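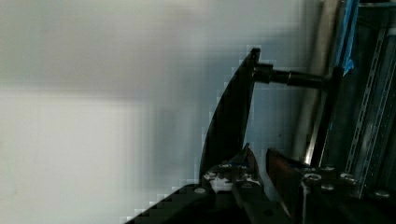
Play Food and Dishes: Frequently Asked Questions

Praldale Toy Library lends pretend kitchen sets to families, playgroups and home daycares. These are the questions we get most often at the desk.

How long can I keep a set?
Three weeks. You can renew once by phone or email unless another member has asked for it.

What does membership cost?
It's $23 a year for a household. Playgroups pay the same.

What ages are the sets for?
Three and up. The smaller pieces of fruit are a choking hazard for younger children, so please keep them out of reach of toddlers.

How do I wash the pieces?
Warm water and dish soap, by hand. Leave everything on a towel to dry for at least 15 minutes before packing it. Printed labels don't hold up in the dishwasher, and neither does the colour on the plates.

How should we set things out for a group?
Most playgroups start with a low table and fewer pieces than they think they need. A white top makes it easy to find things at tidy-up time. Put out one large plate and a bowl or two in different colours, then let the children decide what goes where. A grey plate with the ketchup bottle on it, an empty green bowl, an orange fruit in the blue bowl and a couple of strawberries left on the table will keep most four-year-olds busy. 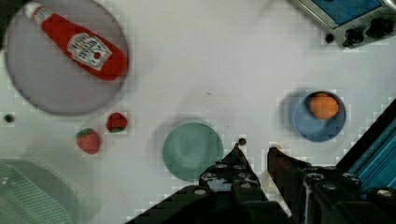 What if a piece goes missing?
Tell us when you return the set. There is no charge for the first lost piece, and after that it's $8 each. Small fruit is what we replace most, and a red strawberry like the two beside the plate can easily roll under a couch, so check there first.

Can I donate play food?
Yes, if it is clean and uncracked. Drop it at the Cordeiro Street door any morning in May or September. We can't take fabric food or anything with batteries.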